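¡Hay un robot en el almacén de verduras!

¿Te has preguntado alguna vez quién prepara las cestas de verdura que llegan a las casas? En Cestport, un almacén que está junto al puerto, salen 587 cestas cada mañana. Hasta hace poco las llenaban solo manos humanas. Ahora también ayuda Bilard, ¡un brazo robótico!

El trabajo de Bilard se parece mucho a lo que haces tú cuando recoges tus juguetes: mirar, elegir, agarrar y soltar en su sitio. Suena fácil, ¿verdad? Pues para una máquina es dificilísimo. Un tornillo es siempre igual, pero no hay dos pimientos idénticos. Unos son gorditos, otros tienen arrugas, otros están torcidos. Si el robot aprieta poco, el pimiento se le escapa. Si aprieta demasiado, ¡puré!
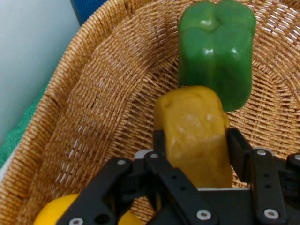
Para acertar con la fuerza, Bilard tuvo que practicar muchísimo. En su primer día de pruebas agarró 174 verduras, una detrás de otra, y se le cayeron 18. Las personas del almacén iban apuntando cada fallo y luego cambiaban sus instrucciones (eso se llama programar).

¿Y qué pasa con la gente que trabaja allí? Es una pregunta muy buena, y los mayores también se la hacen. Antes, cada persona pasaba horas repitiendo el mismo movimiento, y al final del turno dolían los hombros y las muñecas. Ahora hay equipos de 10 personas que se turnan: unas revisan que la verdura esté sana, otras preparan los pedidos especiales y otras cuidan del robot. Para eso han tenido que estudiar cosas nuevas, y a algunas les ha costado bastante. También hubo quien se preocupó por su puesto, así que en Cestport se reunieron para hablarlo y decidir juntos qué tareas haría la máquina.

Además, hay cosas que Bilard todavía no sabe hacer. No huele si un tomate está pasado. Con las lechugas se hace un lío tremendo, ¡tienen tantas hojas sueltas! Esas las siguen colocando las personas, y en septiembre empezarán las pruebas con berenjenas.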